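Flasum is a control and data-logging software package for bimanual tabletop robots, maintained at Ekbridge. It joins low-level arm control, camera capture, grasp planning and episode storage under one scheduler. The first public version was released in October 2018 and replaced a set of separate scripts used at the Zasorthorpe laboratory.

Architecture

The package runs as 5 processes that share memory on a single computer. The control process sends joint targets to both arms at 150 Hz. Camera streams are read at 30 Hz and stamped with the same clock, so that each image can be matched to the joint state nearest in time. A frame that arrives late is marked stale and is left out of planning, but it stays in the log.

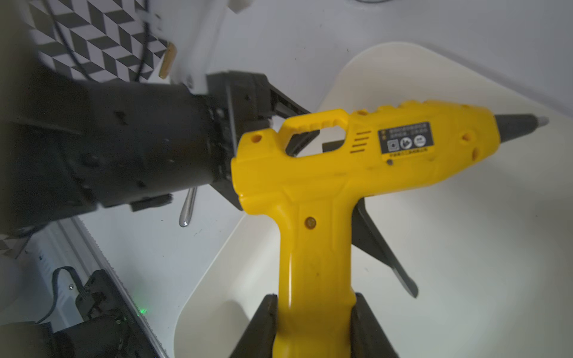

Grasp candidates are scored in two passes. The first pass uses the fixed camera and proposes an approach direction. The second uses the wrist camera and corrects the final offset before the fingers close. Tools with a pistol grip, such as hot glue guns, are treated as a separate class: the planner prefers the grip to the body and keeps the fingers clear of the trigger where it can.

Planning in clutter

Power cords are the main source of planning failures. Flasum does not model a cord as a jointed chain. It builds a coarse occupancy map and assigns a drag cost to any path that lifts an object through a region labeled as cable.
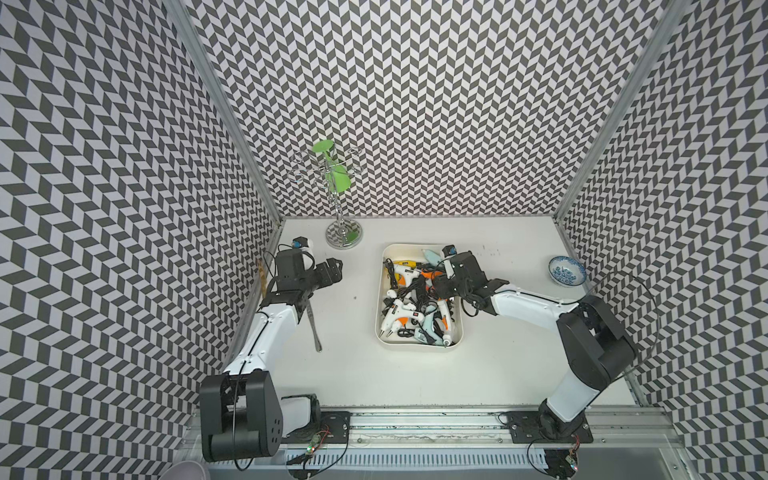

The cost is added to the usual terms for path length and distance between the arms. If no path falls below the limit, the planner returns control to the operator and writes a fault code – the arms hold position until the code is cleared.

Arm coordination

Each arm reserves a swept volume before it moves. Overlapping requests are handled by the Kovalchuk module, which gives priority to the arm that is holding an object. The other arm waits or is sent on a longer route.
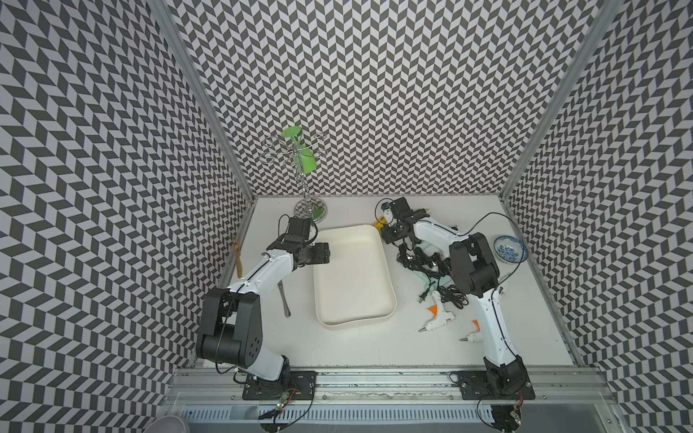 Reservations expire after 2 seconds unless renewed. Version notes from September list a fault in which an expired reservation was still drawn in the viewer, although the planner had released it.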